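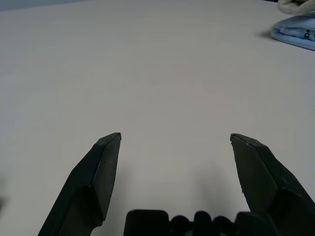 Can any of these do laundry yet? Serious question. I run linens for a small guesthouse, up to 60 towels a day in August, and my back is done. Saw the Tridgate demo and everyone clapped. But look at the table, there's a blue cloth already folded up in the corner, and then the white stuff by it is all rumpled. The rumpled one is my whole job. Folded stuff I can stack myself in 10 seconds.
Agnese Grīnberga

posted by millhand_6
19 January 2019
No. Next question.
ok longer answer, cloth is the worst thing you can hand a machine. A box is the same box every time. A towel isnt. We have arms on the floor loading castings all shift, never miss. Gave one a shop rag once, total mess.

posted by adomaitis_a
Disagree with millhand. Towels are the easy end, rectangles, thick, hold a crease. Two stiff fingers can get a corner if the towel is lying flat. Fitted sheets, sure, forget it. But "no" is too strong.
Arūnas

posted by millhand_6
IF its lying flat. Who flattens it?

posted by adomaitis_a
You do, or a second arm. Still saves work.

posted by lintqueen
How does me flattening 60 towels save work lol

posted by Agnese G
what she said

posted by sock_drawer
Had a Sanora vacuum for 6 months, the 397 dollar one. Good on bare floor, eats fringe. That's where home robots are at imo. Wouldnt trust one near my sheets

posted by adomaitis_a
Vacuum is a diffrent problem. Agnese, ask Tridgate for a run starting from a full basket, no cuts. If they wont send it you have your answer.

posted by Agnese G
Emailed them. Will post if I hear back. Meanwhile anyone know a folding board that fits bath sheets?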